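Lists > Hatwood Neighbors > Archive > House and Home > Re: musty towels, hard water, and what I'm doing about it

Posted in October by the Binmont Road laundry nut

Hi all,

I've been meaning to answer this one for days and kept getting pulled away by the gutters (separate message coming, brace yourselves). Quoting the original so the folks on digest can follow along:

> Hello everyone, new-ish to Hatwood, we moved into one of the
> Trolus houses in the spring. Does anybody else's laundry smell
> fine out of the washer and then turn sour the second you dry your
> face on it? We've tried two different detergents and the scented
> beads, and the beads made it worse, it's like flowers on top of
> a wet dog. The towels are also getting stiff. I don't know if it's
> the water, the machine, or us. We have a front loader that came
> with the house. I am ready to throw out every towel we own and
> start again. Any advice welcome, even if the advice is that we
> are doing everything wrong.

Oh, please don't throw out the towels! I did that once, years ago, bought a whole new stack, and inside of a couple months the new ones smelled exactly like the old ones. That was an expensive lesson and I'd love to save you from it.

First thing is the water. We're all on the Montoya wells out here and it is hard, hard, hard. If you've got white crust on your kettle, that same stuff is going into your towels. Detergent doesn't rinse out well in it, so every wash leaves a little behind, and then body oils stick to that, and then whatever makes the smell moves in and has a nice time. The stiffness is the same story. My guess is your towels are full of old soap (and now beads, sorry!).

What I do is a long hot soak in the bathtub with washing soda and a small scoop of detergent, until the water goes cold. Brace yourself for the color of it. I did the bath towels and the kitchen towels separately and the kitchen ones were worse, I had to leave the room. Then through the washer on hot with no detergent at all, and an extra rinse. Some of mine needed the soak twice. Don't mix in bleach or vinegar or anything else you've got under the sink, just keep it plain.

Second thing, use less detergent. I know, it feels backwards when things smell bad. I was filling the cap to the top line for years because the cap was there and it had a line. Now I use two tablespoons for a normal load, a bit more for the really grubby stuff, and powder for towels and sheets. With our water you do need enough to get past the minerals, so if you go down to two tablespoons and things look gray, creep back up a little. And skip the softener on towels completely. It coats them and they stop soaking anything up, and then you're just pushing water around your own back.

Third thing is the temperature. I was a cold-wash person for ages to save on the bill, and I still am for shirts and jeans, but towels and underwear and the dog's blankets get hot water now. I went back through my bills out of curiosity and one month I was at 502 kilowatt hours for the whole house with the cold washing, and the next bill wasn't different enough for me to get upset over. Your heater may be hungrier than mine.

Fourth, drying. Towels left sitting in the washer overnight are done for, at least in my house. I set a timer on the stove. If I can get them out on the line before lunch they come off by suppertime, and yes they're a bit crunchy, so I give them five minutes in the dryer afterward with nothing else and that fixes it. If you're in one of the Trolus houses, I think the line posts are still out behind most of them, under the ivy.

And then there's the machine, which you mentioned came with the house, so who knows what it's seen. Front loaders hold a little water in that rubber fold around the door and it gets nasty in there if it's shut up tight between loads. Pull the fold back and wipe it, all the way around and especially at the bottom where the hair and lint collect. Run an empty hot cycle once a month. Clean the little filter behind the flap if yours has one (put a towel on the floor first, one of the bad ones). And leave the door open when you aren't using it, as long as you don't have small kids or a cat that gets into things. Wide open is best, but even a crack helps. 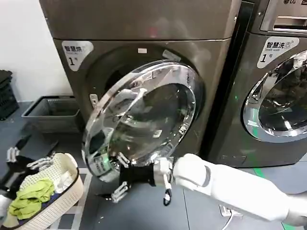 Door swung open, with the gray rubber seal showing behind it.

If you do all that and it still smells, then I'd look at the drain hose, which on ours was shoved so far down the standpipe that the gray water had nowhere to go. I paid $64 to have somebody pull it up a few inches. I could have done it myself in my slippers.

As for a water softener, I priced one for the whole house and the quote was $1367 before they'd even talked about the salt, so I'm still here with my box of washing soda. If anybody on the list has put one in and likes it, I'd love to hear what you paid and whether the water feels slimy, which is the thing that puts me off.

Let us know how the soak goes! And wear gloves, washing soda is rough on the hands.

Comments

gravelandroses: Did the tub soak last night with our gym stuff. The water looked like tea. I'm disgusted and thrilled.

upperhatwood: We have a softener. Yes, it feels slimy in the shower, you stop noticing after a couple weeks. Towels are much softer. Buying salt is a pain.

porchlight: Can you use washing soda on wool? Asking before I ruin something.

gravelandroses: @porchlight no, don't, it's too harsh for wool. Cool water and a wool wash.

newontrolus: Original poster here, thank you so much! Found the filter flap. There was a sock in it, a baby sock, and we don't have a baby. Towels are in the tub now.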